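Tiltwood Street Residents' Seed Library
Minutes of the June general meeting
Wednesday, 7 pm, back room of the Darnar Hall

Present: Beathag Morrison (chair), Gaétan Fehr, Jocelyn Wong, Farzana Kumarasinghe, Lejla Lazarević (minutes), and five members who came for the soup swap and got the time wrong.

1. Opening
Beathag opened the meeting at 7.10, the kettle having been given priority. The five soup members were invited to stay and did, mostly near the heater.

2. Previous minutes
Accepted, with one correction. Gaétan did not "storm out" in May. He left briskly to move his car.

3. Returns
Jocelyn reported that members borrowed 150 packets last spring and have so far returned seed from 24. She reminded everyone that a library works on the principle of things coming back. Gaétan asked whether a marrow left on her porch counted as a return. It does not.
Farzana moved that borrowers get a friendly reminder in August and a less friendly one in September. Carried.

4. Labelling
A long item. A packet marked "beans (the good ones)" was passed around. So was one marked "?". Beathag would like every packet to carry the plant name, the year and the grower's initials. Gaétan felt this took the mystery out of gardening. Beathag said she had had enough mystery with last year's cucumbers, which were pumpkins.
Agreed: name, year and initials from now on. Unlabelled seed goes in the lucky dip.
Action: Jocelyn to write a sample label in handwriting other people can read.

5. Storage
The shoebox has reached the end of its working life. Colour-coded envelopes were discussed again, and again there was no agreement on what colour a radish is. Farzana favours open trays with dividers for the current season and pouches for anything held over. Lejla asked that whatever we choose have a lid, in light of the mouse. Left open until July.
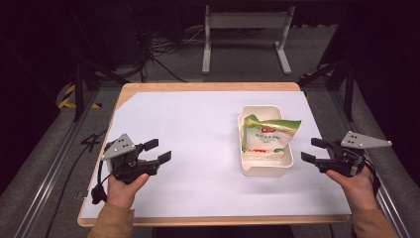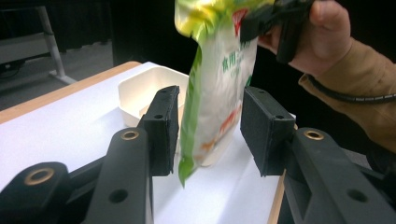
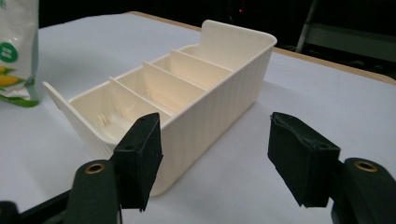 Item 5. Last picture: divided tray, four compartments.

6. Money
The balance stands at $737, up slightly on the sale of tomato seedlings. The Plamine Nursery has billed us $54 for potting mix. Gaétan believes we ordered half that amount. Lejla has the order form, in Gaétan's writing, for the full amount. To be paid.

7. Tomato trial
Farzana will run the side-by-side trial again, with Cuadros as the early variety and whatever survives on Beathag's windowsill as the late one. Members wanting to take part need a sunny spot and the willingness to write down when they picked the first ripe fruit. Last year's results included "February, I think" and "my neighbour ate it."
Action: Farzana to hand out record sheets with a pencil attached.

8. Swap day
Set for a Saturday in early spring, date to be confirmed with the hall, who have us down as a choir. Jocelyn will sort that out. One of the soup members offered to bring soup and was thanked more warmly than any other speaker this evening.

9. Other business
Gaétan asked for it to be minuted that his garlic is doing very well. Minuted.
Beathag asked whoever has the good secateurs to return them to the cupboard, no questions asked. Gaétan asked what the old ones were doing in there, then.

Meeting closed at 8.40 pm. Next meeting in July, same room. Apologies to Lejla, please, before the day.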